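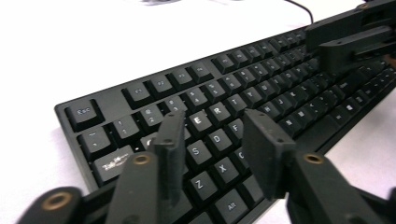
Fiona MacKinnon wrote in to ask whether a robot can learn to type from someone squeezing a pair of black claws over a keyboard, and whether I'd spend my own money finding out. Fair question, Fiona! I've been living with the Dalberg hand-held gripper kit since March, so let me try to answer both halves.

Quick background for anyone who missed the last couple of reviews. The idea behind the Dalberg is that you skip the robot while you're teaching. You hold one gripper in each hand, each with its own camera, and you just do the job. The software works out where your hands went and how far the fingers opened, and later a pair of robot arms learns to copy that. Lots of groups work this way now, and the kits mostly differ in how much they make you suffer along the way.

I gave it a full-size black mechanical keyboard on a white table, partly because that's what I had and partly because I think typing is a mean test. Picking up a cup forgives you if you're off by a finger's width. Go for the E and land on the R and you've just plain failed, no arguing about it.

So, the recording. I did 200 demonstrations over a couple of weeks, mostly one short word each, and ended up with 1145 key presses once I'd thrown out the junk. The grippers themselves are nice to use. They're all black, with brass threaded inserts in the arms and linkages, so you can take a finger off and put it back without chewing up the hole (I've done this more times than I want to admit, and everything still bites properly). My wrists got tired well before I got bored. I'd stop after 23 in one sitting and go make coffee.

Now the thing that bugged me most. The fingers are flat plates, and when you're lined up over the left side of the board one of them sits right in front of the Q and W from the camera's point of view. The other one likes to cover part of the C. You, the human, know perfectly well where those keys are. The model gets a view with a finger parked on top of the target and has to work it out from the E and the Z and whatever else is peeking out around the sides. I assumed this would sink the whole thing.

It didn't, mostly. I trained the standard Savolainen policy that everybody uses with these kits, default settings, and the big wide keys were fine almost from the start. Letters in the middle of the board took longer. The Q was awful. What helped was feeding the policy a bit of history, so it could remember the approach from before the finger got in the way. I went from one past view to 7 and the Q went from hopeless to decent. Going the other direction, I tried training with only one of the two cameras and it was a mess, with the arm drifting off toward the number row like it had somewhere better to be.

I also ran the same recordings through the Trarkby software, which costs less and has much friendlier setup screens. Tracking was shakier when the two grippers got close together. If you only need one hand I'd seriously consider it.

Gripes about the Dalberg: the manual is thin, the calibration step wants you to start over if you so much as sneeze, and the finger plates could be narrower. Trekville sells a skinny replacement set that's supposed to fit, but mine haven't shown up yet, so I can't tell you if they fix the Q problem.

Would I buy it again? Yeah, I would — for anything two-handed on a tabletop, anyway. For typing by itself it's a lot of wrist ache for a robot that still pecks slower than my uncle. Fiona, if you do get one, record the left edge of the keyboard twice as much as you think you need, and tighten the finger screws before each session.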